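## 4. Setting up a fixture at a neutral venue

Use this section when a match in Plarnon is played away from the home club's registered ground. You need the Fixtures Officer role. If the Fixtures tab is grayed out, ask your league administrator to change your role first.

1. Open **Fixtures > Season** and select the match. Our example is Drover v. Villa, an October cup tie moved to Prillport.
2. Click **Change venue** and choose **Neutral**. The home club keeps its place on the left of the team sheet.
3. Type the first letters of the ground. If it isn't listed, click **Add ground** and fill in the name, the address and the capacity. For Prillport the capacity is 3377.

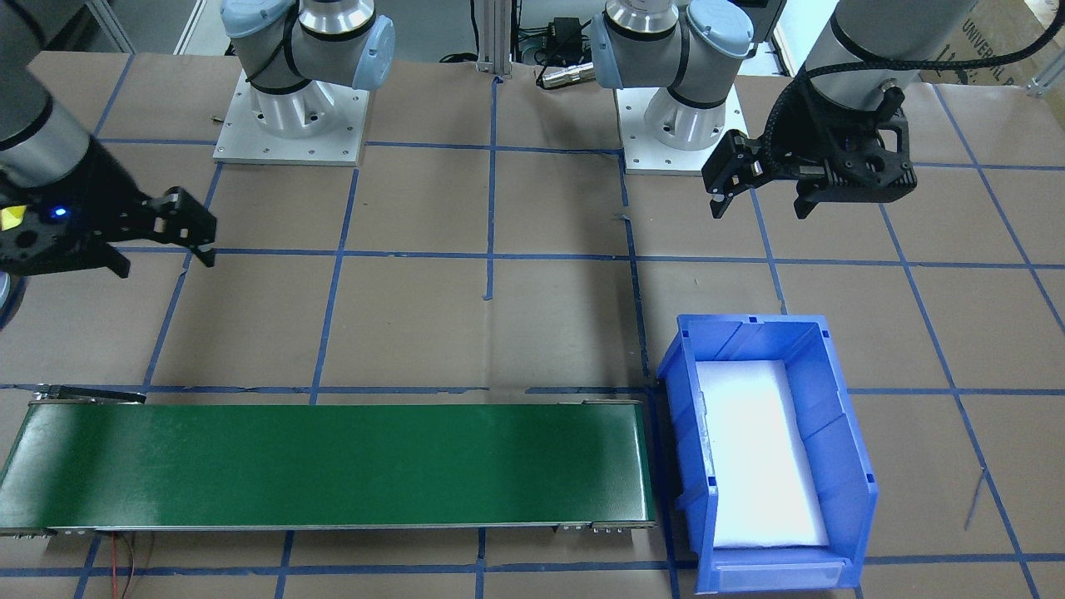

4. Set the kickoff time. Plarnon uses the time zone of the ground, so check it if the two clubs are in different zones.
5. Under **Dressing rooms**, assign one to each team. Leave the officials' room alone unless the ground has told you to change it.

**Note:** A ground you add yourself is marked *Unconfirmed* until an administrator approves it. You can still save the fixture, but it won't show on the public page.

### Ticket allocation

The default split for a neutral venue is half and half. To change it:

1. Open the **Allocation** panel and clear the **Even split** box.
2. Enter the number of seats for each club. The total can't be more than the capacity, less any seats in closed blocks.
3. Click **Send to clubs**. Each club secretary gets an email with a link to accept or query the figure.
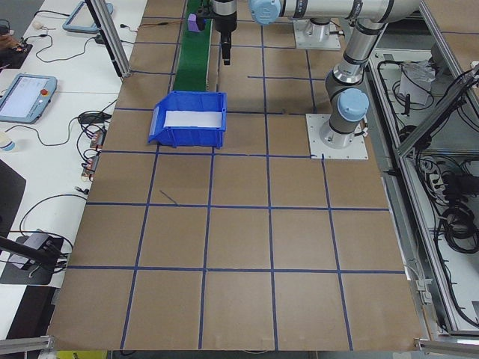
4. Wait for both clubs to accept. The status changes from amber to green – refresh the page if you have had it open a while.

**Caution:** Changing the venue after step 3 cancels the allocation and sends a second email to both clubs. Tickets already marked as sold stay in the system and have to be moved by hand under **Sales > Transfer**.

If a club queries its figure, the reason appears in the **Messages** column. Edit the number and send it again. After two queries on the same match, the allocation locks and goes to the league office.

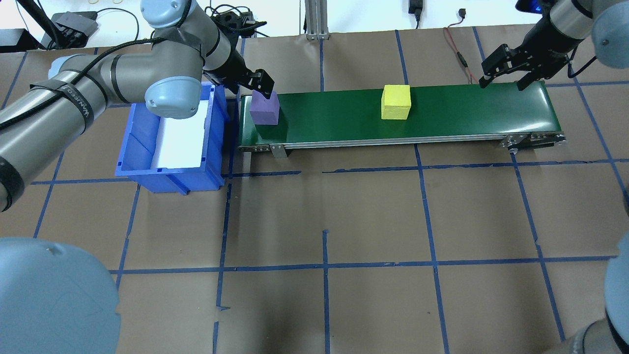
### Match officials

1. Go to **Officials > Assign**. Travel distances are worked out again from the new ground.
2. Remove anyone now shown in red and pick a replacement.
3. Click **Confirm crew**. A cup tie needs four names, including the fourth official.

Section last revised February 11, 2017 by Védís Grímsdóttir. Send corrections to Khải Văn.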